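Print this page | E-mail this page

Rinden Toolkit: Frequently Asked Questions
Recording, calibration and replay

What does Rinden do?

Rinden takes recordings from a hand-held gripper and turns them into trajectories a planner can use. It handles time alignment, camera pose estimation, jaw width estimation and export. It does not train policies. For that, most users pass the exported files to Kravets or to their own code.

Which planners can read the output?

Kravets reads it directly. Anything else can use the plain export, one row per time step, with pose, jaw width and a validity flag. Rows with the flag set to zero should be dropped before training. Do not interpolate across them.

Why does the tracker lose its pose at the start of a recording?

The estimator needs texture and a little sideways motion before it can fix scale. A blank sheet of paper or a bare table gives it almost nothing to hold on to. Start with the camera aimed at a part of the room with visible corners, move slowly for a second or two, then go to the work. If the first 200 frames are still flagged, raise the feature limit from the default to 2,000 and run the pass again.

How is jaw width computed?

From the image, using the position of the two fingertips. The calibration file maps pixel distance to opening. You need a new file whenever the fingers, the pads or the camera mount are changed, and also after any work on the linkage that changes its play.
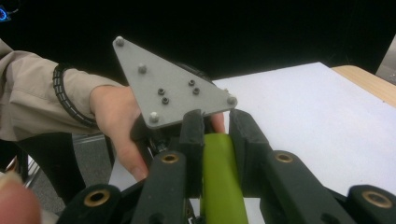
The calibration pass itself takes two positions, fully open and fully closed, with nothing between the pads. A third reading on a part of known diameter is optional but worth taking, as the pads compress under load and the closed reading alone will not show by how much. Enter the diameter in millimeters. The solver rejects the fit if the residual is over the limit set in the config file – do not raise the limit to get past this.

Can a second person's hands be in view?

Yes. The mask step removes moving regions before pose estimation. Hands close to the lens cover a lot of pixels, so check the feature count in the log. In our last regression set, 1,407 of 1,931 clips had at least one hand in view for part of the recording, and the mask was on for all of them.

The replay arm stops short of the recorded grasp. What is wrong?

Check the tool offset first. Ornero drivers report the flange pose, while Rinden exports the fingertip pose, and the transform between them has to be given once per tool. If the offset is right, look at the latency setting. A late command looks much like a short one at normal speed. Run the replay at quarter speed – if the error shrinks, it is latency.

Is there a build without the viewer?

Yes, from the February release on. Set the viewer option to off at build time. Logs are the same in both builds.

Related items
Kravets: planner settings and limits
Ornero driver notes
Calibration file format
Known issues in the mask step

Contact Cornmont support | Copyright Cornmont. All rights reserved. | Back to top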